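Packing a pouch with two small arms, part three: cables, clutter and soft bags

If you followed the first two parts you'll have a pair of arms bolted to a bar and some way of driving them. Mine live in a corner of the shared workshop in Raltitz, between the bandsaw and the kettle, and this time I want to get them doing something fiddly with a first aid pouch. It's much harder than stacking blocks, and much more fun!

Start with the bar. Before you run anything, go along it with a hex key and nip up every bolt, base blocks first. I got lazy in July and spent a whole evening blaming my code for a wobble that was one loose screw. Do the rail too while you're down there.

Next, the cables. Leave far more slack than looks sensible (I cut mine far too short the first time and had to order again from Fröhlich). Move each joint by hand to both ends of its travel with the power off, and watch the loop as you go. If it goes tight anywhere, or hooks round an elbow, sort it out now. I'd sooner have a big silly arc in the air than a connector pulled out of its socket. Then switch on and check you've got a light on both arms before you go any further.

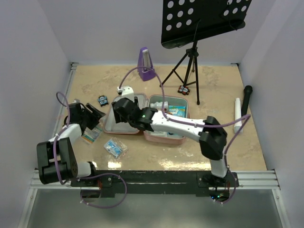
Now for clutter, and I mean on purpose. A bare table teaches you very little, so I raid the odds and ends shelf and put things where the arms could knock them. Tall things are best. A music stand is brilliant for this, all legs, and a metronome or a microphone makes you think about where the elbow goes as well as the fingers. Detlef Frerichs, who has the bench opposite, thinks I should stick to neat wooden blocks. Detlef and I don't agree about much.

Put the open case in the middle where both grippers can get at it, and teach your positions in this order:

1. Park. Both arms back, grippers open, nothing over the case.
2. Hover. Fingers straight down above the case, high enough to clear the walls. I use 70 mm and haven't hit anything since.
3. Dip. Straight down from hover, slowly, no sideways movement at all.
4. Lift. Straight back up the same way. Don't get clever and cut the corner.

Give every move its own speed. I have hover to dip taking 9 seconds, which feels like an age when you're stood there, but you can hit the stop button in good time. Only let one arm into the case at once until you trust it.

Once that's running happily with one item, fill the pouch up properly and have a look from down at the fingers. 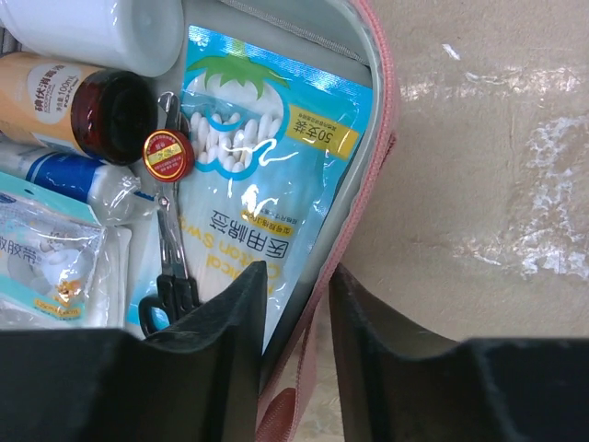
Between the fingers: the cotton swab bag, with scissors, dressing and disinfectant off to the left.

Soft bags are the awkward ones. They're shiny, they squash, and the fingers slide off if you go for the flat middle. Come at an edge or a corner and close gently. I set the grip limit to 230 on my scale (it runs to whatever your servo library says, so treat that as a starting number and creep up) and it'll hold a bag without mangling it.

Bottles want gripping across the body, with the fingers either side. Scissors I leave until last, and I go for the blades, blunt-ended pair only please. Straps and zip pulls will try to get in on everything. Fold them outside the case before you start, then check again after each go, as they creep back.

Save your positions after every good run and write the number in the name. I'm on file 301 now, and it's saved my bacon more than once when I've nudged the case and had to go back a step.

Next part will be handing an item from one arm to the other, once I've got the timing to behave. If you've already cracked it, leave me a comment with your speeds!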